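Speaker notes - comparing two grippers on one bench

Good afternoon, and thank you all for squeezing in after lunch. (Wait for the back row to settle.) I want to spend my time with you on a question that sounds small and ate most of my spring: if you already own a pair of arms, does it matter which gripper you put on the end of them? We tried the Lekach and the Zelum, 2 grippers with very different ideas about fingers, and we logged 1,756 grasps before I let anybody draw a chart.
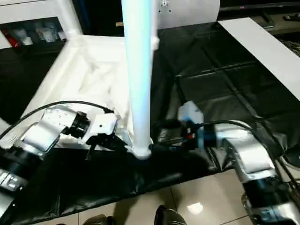

Cestness, April

Leave this one up for a while. Both arms are coming in low on the pole, one from each side, down toward the foot clamp, and I'd love for you to look at how little room is left between them. That crowding is what I worried about most - more than grip force, more than price.

Please mention the cloth and the black mat too, as people always ask about slipping. We gave the Lekach its first 900 grasps and then switched over. The Zelum was slower to close but kinder to a part set a bit crooked, and I grew quite fond of it.

(Pause for questions, then on to the Valente controller and its cable routing.)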